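March 24, 2026

Quick one tonight, dinner is in the oven and I have maybe half an hour. Been meaning to write up the Great Bench Clear-out since November and if I don't do it now it won't happen.

So. The bench. It had got to the point where I was working on a patch the size of a dinner plate. Everything else was stuff on top of stuff. Screws in a mug. Receipts under the mug. Three tape measures, all mine, all bought because I couldn't find the other ones.

First thing I did was take it all off and put it on the floor. All of it. Horrible for one evening but there's no other way, if you leave things in place you just tidy around them. Then I made piles. Keep here, keep somewhere else, trash. The trash pile won by a mile. Mostly paper – packing slips, instructions for things I no longer own, a Flastaneo catalog I'd saved for one page and then couldn't remember which page.

Surface next. I went back and forth on this for ages. Had a proper mat in my cart at Wernivum, up to 188 dollars for the big size, and closed the tab. Cardboard is fine. Seriously. Two flat sheets next to each other, cut from a big shipping box, and when they get nasty you swap them out. You can stab it, glue on it, write on it. Mine gets ragged at the front where I lean and I've stopped caring. One tip, don't tape the seam down the middle, the tape lifts and then catches on everything. Just push the sheets together.

Bins. I started with a Vikutier drawer thing, 6 little drawers, and it's going back. Or to the basement, more likely. Drawers are where stuff goes to die, at least in this house. If I can't see it I buy another one (see tape measures). Open-front bins are so much better for me. You reach in, you grab it, you toss it back. No lid, no pulling, no labels even. I keep them at the back of the bench, side by side, so the front stays free to work on. Blue is the color of bin I like best, don't ask.

The rule now is that loose bits get picked up at the end of the day. Crumpled paper, rags, offcuts. Takes a minute or two. I do forget, and then it's a slightly longer job the next morning with coffee, no big deal.

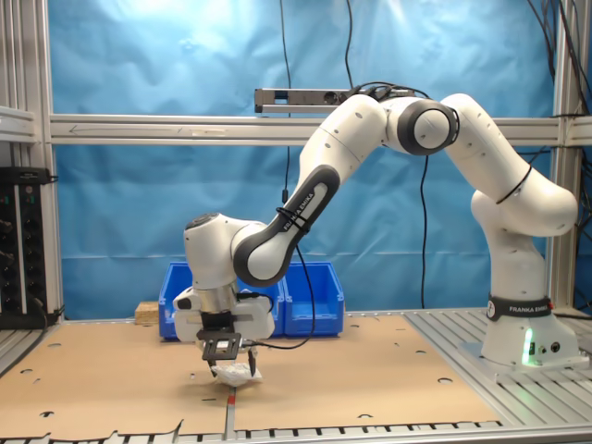

*Blue bins at the back, cardboard down, one crumpled white thing still to go.*

Still on the list:

- something for long rulers, they don't fit in any bin and they slide of the back
- small wood blocks. I keep too many. They're useful! But I keep too many
- the light over the left side, the Dlamini lamp I had there flickers and I've moved it to the hall

Also want to try a shallower bin for pens becuase they roll to the back and you end up fishing for them. If anyone has one they like, put it in the comments, ideally something cheap.

OK timer's going. More when I've sorted the rulers.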